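カテゴリ:モバイル/部品・素材

Disasbridge、スマートフォン向けカバーガラス「Cidum」を発表 曲げ強度を改善、5月に量産出荷

Disasbridgeは2024年3月24日、スマートフォンおよび小型タブレット向けの化学強化カバーガラス「Cidum」を発表した。従来品「Nartey」の後継にあたり、アルミノシリケート系の組成を見直したうえで、イオン交換処理を二段階に改めた。サンプル出荷はすでに始まっており、量産品の出荷は5月を予定する。

同社によると、Cidumの表面圧縮応力は公称1400MPaで、Narteyを上回る。圧縮応力層の深さは非公表だが、一段目の処理で層を深く形成し、二段目で最表面の応力を高める構成をとる。落下時の破損は、路面の突起などで生じた微小な傷が引張応力によって進展することで起きる場合が多い。新製品では表面の応力値だけを引き上げるのではなく、深さ方向の応力分布を調整し、傷の先端が引張領域に達しにくくした。

板厚は従来と同じ系列から選択でき、最も薄い品種は折り畳み端末の外側ディスプレイを想定する。可視光透過率、誘電率はいずれもNarteyと同等で、端末メーカーはタッチセンサーや光学接着層の設計を変更せずに置き換えられるという。反射防止膜および防汚膜との密着性についても、既存の成膜条件をそのまま適用できるとしている。アンテナに近い背面カバーへの採用も可能で、その場合は着色品を選べる。

評価試験では、組み立て済みの模擬端末を用い、粗さの異なる研磨紙を貼った平板に繰り返し落下させた。模擬端末の質量は200gで統一した。研磨紙の粒度は同一試験内では固定し、破損が発生した時点の高さを記録する方式である。同社が公開した資料には高さの中央値と分布が示されているが、比較対象となった他社品の名称は伏せられている。角部からの落下については別条件で測定しており、画面側からの落下に比べて改善幅は小さい。筐体のフレーム形状の影響が大きく、ガラス単体の強度だけでは差が出にくいためと説明している。

耐擦傷性については、Narteyと同水準にとどまる。ヌープ圧子による引っかき試験で、側方割れが生じ始める荷重に有意な差は認められなかった。材料開発を担当するIfeoma Onuoha氏は「落下と擦傷では必要な応力分布が異なる。今回は落下を優先し、擦傷は従来値を下回らないことを条件とした」と述べた。砂に含まれる石英は一般に強化ガラスより硬く、鞄や衣服のポケットの中で付く線状の傷は、従来品と同じ程度に発生するとみられる。

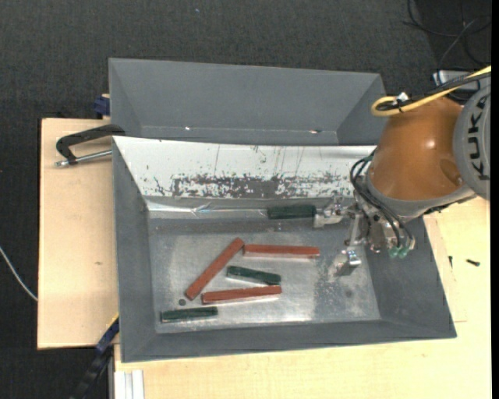

灰色の金属製ビンとオレンジ色のロボットアーム

製造工程では、イオン交換に使用する溶融塩の管理方法を変更した。溶融塩は処理を重ねるとナトリウム濃度が上昇し、得られる応力値が低下する。同社は濃度を連続的に測定し、処理時間に反映させる制御を導入した。二段目の処理時間は60分を標準とし、塩の状態に応じて補正する。ロット間のばらつきはNarteyの量産時より縮小したとしているが、具体的な標準偏差は明らかにしていない。

処理温度についても公表値は一点のみで、一段目は451℃。二段目はこれより低く設定する。温度が高いほどイオンの拡散は速くなるが、応力緩和も進むため、表面応力を確保するには低温側での処理が必要になる。一段目と二段目では溶融塩の組成も異なり、槽を分けて運用する。槽間の搬送時に塩が持ち込まれると二段目の濃度が変動することから、間に予備加熱を兼ねた液切りの工程を設けた。

最初の採用製品は、端末メーカーUrkoが今年後半に発売する中位機種となる見込み。Urkoは画面側にCidum、背面側にNarteyを用いる。同社製品企画部のNnamdi Shehu氏は、前後で異なるガラスを採用した理由について「破損による修理依頼は画面側に集中しており、部材費の配分として妥当と判断した」と説明した。修理用の交換部品も同じ組み合わせで供給し、既存機種の画面をCidumに置き換える予定はない。画面保護フィルムの要否については、利用者の判断に委ねるとしている。

価格は公表されていない。DisasbridgeはNarteyの供給を当面継続し、低価格帯の端末向けに並行して販売する。Cidumの着色品は黒と灰の二色で、他の色は受注数量に応じて対応する。車載ディスプレイ向けの大判品については評価中で、製品化の時期は未定。車載用途では頭部衝撃試験への適合が求められ、携帯端末向けとは別の応力設計が必要になるという。腕時計型端末向けの小径品は、量産品の出荷開始後に仕様を公開する。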